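What Happens to Hard Plastic in Fenimis
Project report, Materials and Society
Lucyna Pawłowska

1. Background

Fenimis has collected bottles and food tubs at the curb for years. Hard plastic is handled differently. By hard plastic I mean the rigid kind used for appliance shells, toys, storage boxes and garden chairs. The town's collection guide gives it one line, which tells residents to bring it to the Zundness yard. I wanted to find out how much of it gets there and what happens to it next.

The project ran through the spring term, with most of the visits in February. I used the yard's own weight log, talked to the staff at the gate, and visited Stępień, the family firm that buys the sorted material.

2. How the yard works

Residents drive in and drop hard plastic into an open container near the scales. There is a sign listing what is allowed, but it is faded and faces the exit. Staff pull out the obvious mistakes, mainly garden hoses and foam. The container is weighed before it leaves.

In the period I looked at, the log shows 2,491 kilograms of hard plastic sent out. The log doesn't say how much was turned away at the gate, so I can't give a rejection rate for the yard. I asked whether one could be recorded in the future and was told it would depend on the new software.

3. Sorting by type

At Stępień the load is sorted by hand into 5 groups. Polypropylene and ABS are the two that sell best. ABS is common in housings because it is stiff, takes a smooth finish and can be molded with vents and slots already in place. Polycarbonate blends look much the same and are often mixed in by mistake. Many parts carry a molded code on the inside, so the sorters turn each piece over first -- if there is no code they go by sound and feel, or put it with the mixed group.
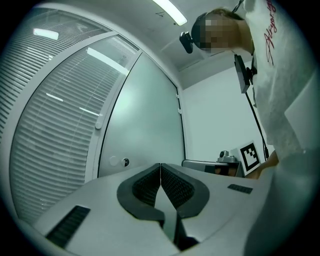

Figure 1. Smooth pale grey plastic shell with black grilles.

Parts made of more than one material are the main problem. Soft rubber edges, mesh and metal screws all have to come off before the plastic can be shredded. The sorters said they spend up to 3 minutes on a single item, and anything slower than that goes to the mixed group, which earns very little. Color matters too. Black plastic is hard for optical sorting machines to read, and pale colors get a better price since they can be dyed again.

4. Where it goes

The shredded material is sold by the bag. The largest buyer is Plasier, which makes plant pots and cable covers. I wrote to them twice and got a short answer confirming that they take ABS and polypropylene but giving no amounts.

5. Survey

I also asked 11 households on my street what they do with a broken appliance. Most said it goes in the basement first. Few had heard that Zundness takes plastic parts. The sample is small and all from one street, so it shouldn't be read as a result for the whole town.

6. Problems with the project

The weight log is kept on paper and two pages were water-damaged. I left those entries out. I had also planned to compare prices over the year, but Stępień preferred not to share them, and that section was dropped after talking to my supervisor.

7. Suggestions

The sign at the yard should be replaced and turned toward the entrance. The collection guide should name the items accepted -- chairs, crates, housings with the cords removed -- and give the opening hours. A copy of this report was left at the yard office.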